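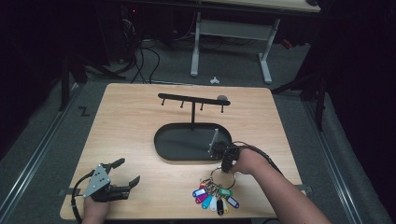 Senan Horgan has been a locksmith in Cirnwood for 20 years, and he says the job he likes least is the one he does most. Someone stands on their own front step, the door shut behind them, and waits for him to arrive.

"It's a two-minute job and they've been out there an hour," he says. "They're cold, they feel stupid, and then they have to pay me. I don't enjoy taking the money, but I drove over there."

Horgan grew up in Bovden and learned the trade from an uncle who repaired safes. He moved to Cirnwood when the uncle retired, and for the first few years worked out of a van. The shop on the corner came later. It has a counter, a key-cutting machine, and a back room full of locks taken off doors that no longer exist.

Most lockouts, he says, start with the key not having a place to live.

"I ask people where they keep their keys and they say, 'Oh, on the table, or in my coat.' Then they wear a different coat." He would like every household to pick one spot and stick with it. A hook is fine, and so is a bowl. He is against hooks that can be reached through a mail slot, and he has seen plenty of those. "I've pulled a set off the wall with a bent wire from outside, with the owner standing next to me. She moved the hook that afternoon."

Spare keys are the other subject he gets worked up about. He doesn't think much of the flowerpot, the doormat or the ledge over the door. A neighbor is better, as long as the neighbor is usually home and the key has no address on it.

"Put a color on it, or a dog's name," he says. "If it gets lost, whoever finds it has a piece of metal. Write the house number on it and they have your house."

He cuts spares for three dollars, a price he hasn't raised in 9 years. Customers often bring in a copy of a copy and are surprised when the result sticks. Each cut carries over the small errors of the one before, he explains, and he asks for the original whenever it can be found. If it can't, he may take the lock apart and make a key from the pins.

The business has changed. When he started, cars were a large part of his week. Newer cars need equipment he decided not to buy, and he now sends those calls to a shop in Bovden. Electronic door locks have filled some of the gap. Several landlords in town use a system called Plotgate, which lets tenants in with a code, and Horgan says he has no strong feelings for or against it.

"People expect me to hate the keypads. I don't. They save people from standing on the step." His complaint is with batteries. Last November he had a run of calls during a cold spell, all of them from tenants who had ignored a low-battery light -- in one building, neighbors on the same hall. "The light was on for weeks. They thought it meant the lock was working."

He still carries a cheap padlock in his jacket and opens it while he talks on the phone. He taught his daughter, Min, to pick it when she was small, on the condition that she never try it on a door. She is at college now and has locked herself out of her dorm room twice. He has been told not to mention it.

Asked what a new homeowner should do first, Horgan says to change the cylinders, and to do it before the furniture goes in. There's no way to know how many keys the last owner handed out. In most houses it takes him 30 minutes, and the old hardware can usually stay on the door.

After that, he says, a drop of graphite once a year is plenty. He doesn't recommend cooking oil, which he has cleaned out of more locks than he can remember.

"It works great for a week," he says. "Then they call me."

Contact us | Copyright 2023 | Back to top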